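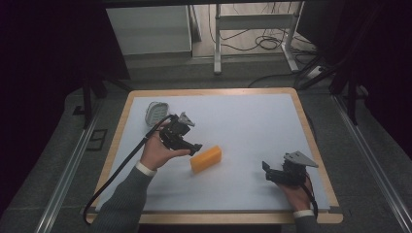
**Melahat Uçar:** Bei Fliesen im Bad würde ich die Fugen erst fegen und dann Essigreiniger nehmen, kein Chlor.

**mhwang:** Essig greift Zementfugen an. Bei uns in Dultonby sind sie nach 2 Jahren ausgebröselt. Ich nehme Soda, einen Esslöffel auf 1000 ml.
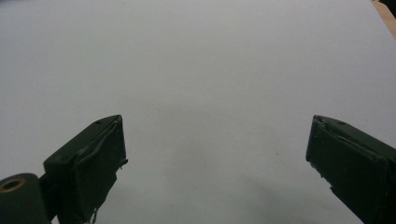 Danach 25 Minuten einwirken lassen und mit klarem Wasser nachwischen – sonst bleibt ein grauer Schleier.

**Ji-hoon Ma:** Sehe ich anders. Verdünnt und gut vorgenässt hält das jede Fuge aus. Silikon ist das größere Problem.

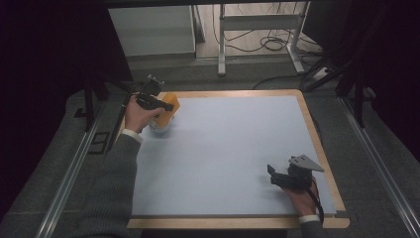
## Nachtrag: Silikonfugen

**mhwang:** Schimmel im Silikon geht nicht mehr raus. Rausschneiden, neu ziehen.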